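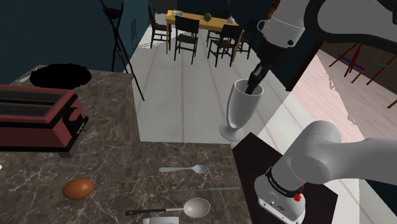
Dandik Stovetop Popper
Item 3074

If you grew up with microwave bags, the first batch out of a Dandik is going to surprise you. The popcorn comes out big, crisp and dry, with that toasty corn smell all the way down the hallway, and you get to salt it yourself!

The Dandik is a six-quart pot with a hand crank on top. Turn the crank and a thin wire stirrer sweeps the bottom, so the kernels keep moving and hardly any of them scorch. Half the lid flips open for pouring. We've carried it in our shop for years and still pop a batch most afternoons, usually at 3:30, when everyone starts wandering toward the kitchen.

What's in the box
Pot with riveted handle
Crank lid and wire stirrer
One spare crank knob
A 4-ounce sample of Umari yellow kernels

How to use it
Put in three tablespoons of oil and two test kernels, then set the burner to medium. When the test kernels pop, add half a cup of corn, close the lid and start turning, slow and steady. Stop when the crank gets stiff -- the pot is full and the stirrer has nowhere to go. Pour right away. Popcorn left sitting in a hot pot goes chewy in a minute or two.

Works on gas, electric coil and smooth glass tops. It does not work on induction. We get asked about this every week, and the Munro steel version is the one you want for that (same lid, a bit heavier, $70).

Which corn?
Umari yellow gives you the large, fluffy, movie-style flakes. Jarasow white pops smaller and more tender, with thinner hulls, and it's wonderful with plain butter. Mesfin Gashaw, our buyer, likes to mix the two half and half and add a pinch of berbere with the salt -- try it once and you may never go back to cheese powder. Keep either one in a sealed jar, out of the fridge. Old, dried-out kernels can be perked up with a teaspoon of water, a good shake and a night in the jar.

Cleaning
Wipe the pot with a paper towel while it's still slightly warm, then wash in soapy water. The lid should be washed by hand and dried standing on its edge, or the gears hold water. No dishwasher, please. A drop of mineral oil on the gears every few months keeps the crank turning smoothly.

Spare parts
Stirrers, knobs and gear sets are all in stock and fit every Dandik made with the flip lid. Older one-piece lids take gear set 143. Orders placed by noon on Thursday ship the same day.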